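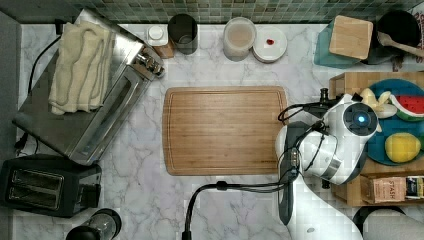 Entrevistas | Robótica y vida doméstica

Lutz Ackermann lleva once años montando brazos robóticos y los últimos cuatro los ha pasado, según su propio cálculo, delante de una encimera. Dirige en Brurholm el grupo de manipulación doméstica de Yorath, una empresa pequeña que antes hacía células de empaquetado y que ahora intenta que un brazo recoja una cocina. La pregunta con la que llegamos era sencilla: si las máquinas pueden hacer ya las tareas de casa. Su respuesta también lo fue.

«Algunas, un rato y en una cocina que conocen», dice. «Si me pregunta si le vendería uno a mi hermana para que le vacíe el lavavajillas, le digo que no. Si me pregunta si en el laboratorio lo hace, le digo que sí, y le enseño también los días en que no lo hace.»

Ackermann habla despacio y corrige los verbos. No le gusta que se diga que el robot «sabe» abrir un cajón. Prefiere decir que lo abre en una proporción determinada de los intentos. En febrero su equipo cerró una serie de 427 intentos repartidos entre tareas de cocina: abrir y cerrar cajones, pasar objetos de un plato a una tabla, colocar un cuenco en su sitio, doblar un paño. No quiere dar un porcentaje global porque, sostiene, mezclaría cosas que no se parecen.

«El cajón es una tarea con raíles. Una vez que has agarrado el tirador, el mueble te ayuda, solo puede ir en una dirección. El paño no te ayuda en nada. Lo sueltas dos veces desde la misma altura y tienes dos paños diferentes.» De las tareas con tela solo da una cifra: el 62 por ciento salió bien a la primera, con un paño siempre igual y colocado siempre en la misma zona. Con paños que el sistema no había visto antes bajó mucho, y ese resultado todavía lo están revisando.

Le preguntamos por qué tantas demostraciones se hacen con comida de juguete. Responde que por motivos prácticos. Un plátano de plástico pesa lo mismo en la primera prueba del día que en la última, no se ablanda y se puede caer al suelo cuarenta veces. También reconoce el inconveniente. «Un plátano de verdad se marca si aprietas. Un tomate maduro se rompe. Si entrenas solo con juguetes, la máquina aprende una fuerza que en una casa no sirve. Hay que pasar a lo real, y cuando pasas, los números bajan. Es normal que bajen. Lo que no me parece normal es no contarlo.»

Antes de dedicarse a las cocinas, Ackermann trabajó en Drelham, en una planta donde los brazos metían tarros en cajas. Allí, recuerda, una máquina podía repetir el mismo movimiento 3616 veces en un turno sin que nadie la mirase. La comparación con una vivienda le parece injusta en los dos sentidos. «En la fábrica pusimos la caja donde le convenía al brazo. Atornillamos la mesa al suelo. Cambiamos las lámparas. En una casa no puedes pedirle a la gente que atornille la tostadora.»

Esa es, en su opinión, la dificultad que menos se entiende fuera del oficio. El público se fija en la mano y casi siempre pregunta por los dedos. Él cree que las pinzas actuales, aun siendo torpes, bastarían para una buena parte de lo que se hace en una cocina. Lo que falta está alrededor: un cable que cruza por donde ayer no cruzaba, un bote que tapa a otro, un armario que alguien dejó a medio cerrar, el reflejo de una superficie metálica. El acero inoxidable y el vidrio transparente siguen dando problemas a las cámaras de profundidad, y las cocinas están llenas de ambas cosas.
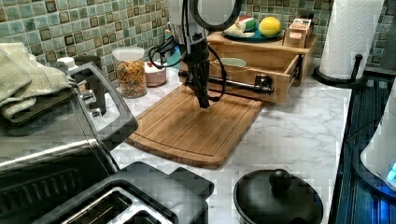
«Coja el caso del cajón», continúa. «Abrirlo es la mitad. Luego hay que meter la pinza dentro sin tocar el frente, coger lo que sea por el borde, sacarlo sin darle al tirador y dejarlo en un sitio libre. Son cuatro movimientos que una persona hace sin interrumpir la conversación. Para nosotros son cuatro ocasiones de fallar, y si falla el segundo, los demás ya no cuentan.»

El equipo dedica buena parte del tiempo a lo que ocurre después de un fallo. Marlene Ostermann, ingeniera de control, se suma a la charla a mitad de la tarde y lo explica con menos rodeos. Hasta hace poco, cuando al brazo se le escapaba un objeto, el programa seguía adelante como si lo llevara en la mano. «Hacía el gesto completo de dejar un cuenco que no tenía», cuenta. Ahora el sistema compara lo que esperaba ver con lo que ve y, si no coinciden, vuelve atrás. Tarda más. Ostermann calcula que la mitad de los avances del último año son de ese tipo y que apenas se notan en un vídeo.

Sobre los vídeos, ninguno de los dos tiene mucho que reprochar a la competencia. Ackermann admite que Yorath también publicó uno acelerado, con un rótulo pequeño que indicaba la velocidad, y que recibió llamadas de gente interesada en comprar. Tuvo que contestar que el aparato no estaba en venta y que recoger la mesa entera le llevaba más tiempo que cenar en ella.

¿Y los trabajos de tienda? Ahí es algo más optimista. Gitberg, una cadena de ferreterías con la que colaboran, prueba desde el otoño un brazo que repone cajas pequeñas en estanterías cuando el local está cerrado. Tiene tres ventajas sobre la cocina: las cajas son rígidas, llevan código y el estante no se mueve. Ubaldo Gatti, responsable de logística de la cadena, nos dijo por teléfono que el resultado es «útil pero lento», y que de momento un empleado repasa cada mañana lo que se hizo por la noche. Gatti no espera ahorrar dinero este año. Le interesa saber qué pasillos podría dejarle a la máquina y cuáles no; los tornillos a granel, por ejemplo, quedaron descartados el primer día.

Volvemos a la casa. Le pedimos a Ackermann que ordene las tareas por cercanía. Pone primero las de llevar y dejar: objetos rígidos, de un sitio conocido a otro conocido. Después, cargar un lavavajillas con platos parecidos entre sí. Bastante más lejos, doblar ropa variada. Cocinar, en el sentido de decidir si algo está hecho, ni lo coloca en la lista. Limpiar la encimera lo deja en un punto intermedio, porque pasar la bayeta le parece fácil y saber qué hay que apartar antes, no.

No quiere dar fechas. Cuando empezó con las cocinas dio una en una charla y todavía se la recuerdan. Para los próximos meses tiene previsto llevar el mismo programa a otra cocina, con otros muebles y otra luz, sin volver a entrenarlo, y contar los fallos desde el primer intento. Ostermann ya ha pedido que los tiradores sean distintos.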